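**Bail hearing moved again in the Marstead warehouse case – anyone following?**

**porchlight_dee** wrote:

Saturday, June 7, 2025

Hi all, I know a lot of you used to live out by Marstead, so I thought I'd ask in here. The bail review for the former Kollix bookkeeper got pushed back for the second time, and I drove 40 minutes each way to find a paper taped to the courtroom door. I'm not complaining (well, a little – I'd packed a sandwich and everything), but I would love to understand why a judge can set bail at $3000 in March and we're still arguing over it now. My aunt worked with the woman for years and is just sick about the whole thing.
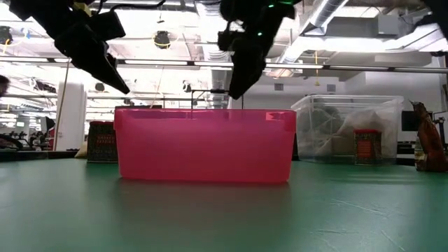
*Pink bin on the green table, wire frame behind it.*

**tallgrass** wrote:

Dee, I'm sorry about the drive! Call the clerk the afternoon before, they're lovely on the phone and they'll tell you if it's still on the list. As for the delay, I'd guess the defense asked for it. Her lawyer is I-hsuan Lam, who handled my cousin's probation matter and was very careful about getting every last paper in before a hearing.

Personally I think the bail was fine where it was. She has a house here, her kids are in school here, and she's showed up every time they've asked her to.

**old_mill_ron** wrote:

I'll have to disagree with you there, tallgrass, and I say it as a friend. My brother-in-law was one of the people whose paycheck came up short, and he had to borrow from his mother to make rent. When folks hear $3000 they think the court doesn't take it seriously. I'd have liked to see it a good deal higher, or at least a rule that she stay in the county.

**porchlight_dee** wrote:

Ron, I didn't know that about your brother-in-law, and please tell him I'm thinking of him. But isn't bail only supposed to make sure she comes back to court? My aunt says the same thing you do, that it ought to match what was taken, and we went round and round about it over supper at Clillano until they started putting the chairs up. 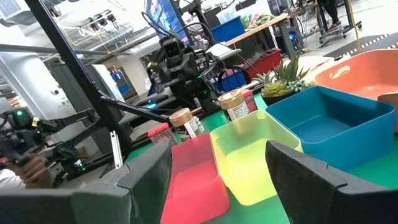 Anyway, she did finally agree that being charged and being convicted are two different things, so I'm calling that progress – and then she ordered pie.

**tallgrass** wrote:

Dee has it right about what bail is for. Ron, the money owed to the workers would come up later as restitution, if she's found guilty. He should keep every pay stub he's got and send copies to the victim advocate now. The office is in the Yeh building, second floor, and you can just walk in.

**old_mill_ron** wrote:

I still think it's too low, but thank you for that, I'll pass it along to him tonight. He has two shoeboxes of stubs in the hall closet, so they'd better have a good copier over there.

**porchlight_dee** wrote:

I'll call the clerk this week and post the new date when I have it. Ron, if he wants company in the courtroom, I've got room in the car.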